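Workshop Tips: Sharing the Bench With a Pick-and-Place Arm

Posted 07/08/2024

These tips come from the small parts room at Letby, where we sort, sand and pack turned wooden parts. An arm has been doing part of the picking since April. Some of this will be old news if you have worked near one before. Most of us had not.

Clear the bench before you start the arm. Rags, pencils, tape measures and coffee cups all go on the side shelf. The arm goes where it has been told to go and will push a cup off the edge on the way.

Mark its reach on the floor and on the bench top. We used yellow tape and had to replace it after two weeks, as the sweepings get under the edges. Paint lasts longer. If you paint, do it at the end of a shift and let it dry overnight.

Keep finger pads clean. Sanding dust builds up on them and parts start to slip. Wipe them with a dry cloth at every break, with the power locked off. Skip the spray cleaners. They leave a film, and you will be chasing dropped parts all afternoon.

Set the grip on scrap first. Close it a little at a time until the part holds when you tug it, then stop. Softwood dents easily and a dent near the middle of a part shows up badly under stain. Keep a tray of rejects beside the bench for this and label it, or somebody will pack them.

Round parts need more care than flat ones. Flat boards sit still. Anything turned wants to roll, so give it a shallow cradle or a strip of felt to rest on. For shapes with a bulge or a band, take hold at the sides and leave the rounded end free.

Try a new job on the screen before you try it on the bench. We run every new part through the simulation first. It costs an hour and saves a lot of broken stock. The screen version is rougher than the real part, with flat facets where the curves should be, but it is good enough to tell you if the fingers will close where you want them.
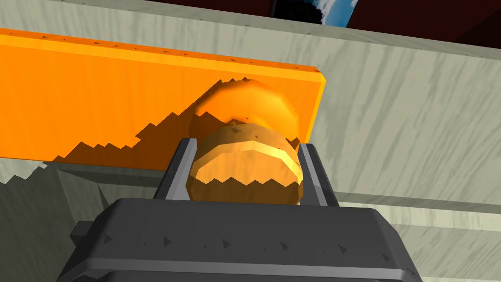

Does a bench arm take work away from the people in the room?

At our shop it took over the picking and left the sorting, finishing and repairs with us. Hours stayed the same, but the day is split up differently, and two jobs had to be rewritten to match what people were doing.

Write down who may change the settings. Before we had a list, the second shift would undo what the first shift had set, and both were sure they were right. Now the settings go in a notebook that hangs on the end of the bench, with initials.

Rotate the watching. Standing next to a machine that does the same thing all day is more tiring than doing the job by hand. We switch after every 100 parts. On a long run of 2,679 spindles last spring we let that slide, and missed a whole box with the wrong end sanded.

Keep your hand skills up. Pick one tray by hand every shift, even when the arm is running well. When it goes down you will need the speed, and newer people need a chance to learn what a good part feels like. You can't pick up a rough spot from across the bench.

Ask for training on paid time. The lesson that came with ours was short and mostly about the stop button. What we needed was practice clearing a jam, and we only got that after asking twice.

Don't reach in for a dropped part. Stop the arm, lock it, then reach. A wooden knob is cheap.

Listen for changes. A dry joint squeaks and a loose finger bolt clicks on closing. Note the sound and the time in the notebook, even if it goes away.

Store spare pads flat in a closed tin, away from the heater. Ours curled.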